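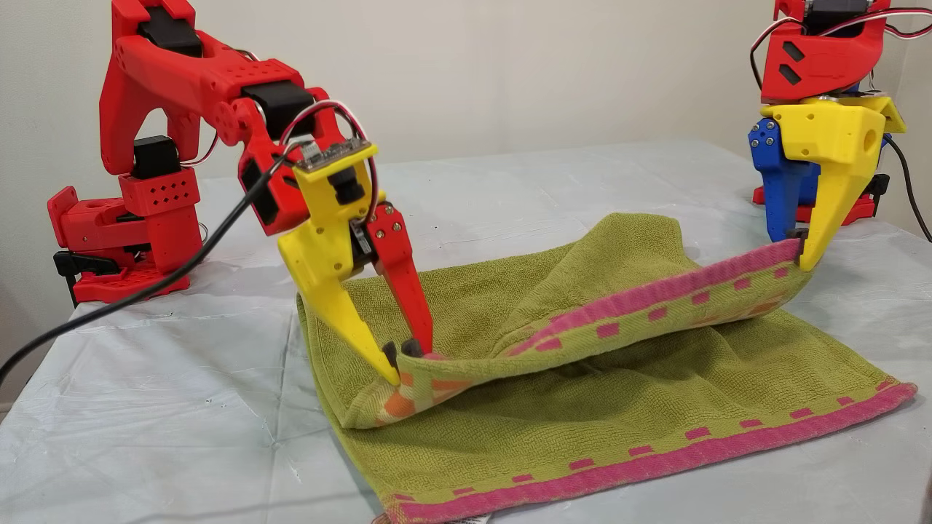
Section 2. Planning and buying your two-arm station

Read this part before you order anything. I wrote it after setting up the Witau station for our towel-folding work, and I made most of the expensive mistakes so you can skip them (you're welcome!).

2.1 Work out the budget

1. Start with a total you can live with. Ours was $2,000 for the whole station, arms included, and we got there with a little left over for fingertip pads.
2. Price the arms as a pair. Each one needs its own motors, its own power supply and its own set of cables, and it's very easy to add up one arm and forget to double the small stuff.
3. Set aside $110 for spares. I'd put nearly all of it into servos and gripper jaws – that's where my money went.
4. If you're printing the parts yourself, add filament. Color makes no difference at all, so use up whatever rolls you have on the shelf.

Note: Shipping from Akport is charged per box. I ordered three times in one month and paid it three times. Make one list, let it sit for a couple of days, then order.

2.2 Plan the table

1. Measure your table before you choose clamps. The bases grip the edge, and the standard Sharifi clamp won't close on a thick top.
2. Place the arms so both grippers can reach opposite corners of your largest towel with some slack left. Try this with the towel laid flat and the arms unpowered.
3. Cover the table if you like. A plain plastic sheet is cheap and wipes clean, but smooth it out around the bases before you tighten the clamps.
4. Run the cables off the sides, away from the folding area, and leave a loop at each wrist so the joint can turn.

Caution: Switch off both power supplies before you move a clamp. An arm that loses its grip on the table will drop, and the elbow is heavier than it looks.

2.3 Choose your practice towels

1. Buy small terry towels with a woven border. The border gives you an easy line to check a fold against.
2. Get several of the same kind. Zohreh Yazdani, who keeps our parts list, found a bundle for $83 and I thought she'd lost her mind, but we've used every one of them.
3. Put rubber pads on the jaw tips before your first session. Bare printed plastic is slippery on terry.

2.4 Before you place the order

1. Check that the motor voltage matches the power supply, for each arm.
2. Check that the Mamer control boards on your list are the same revision. Mixed boards cost me a whole weekend.
3. Ask about lead times. Our November order took much longer than the earlier ones.

When the boxes arrive, count the screws first, then go on to Section 3.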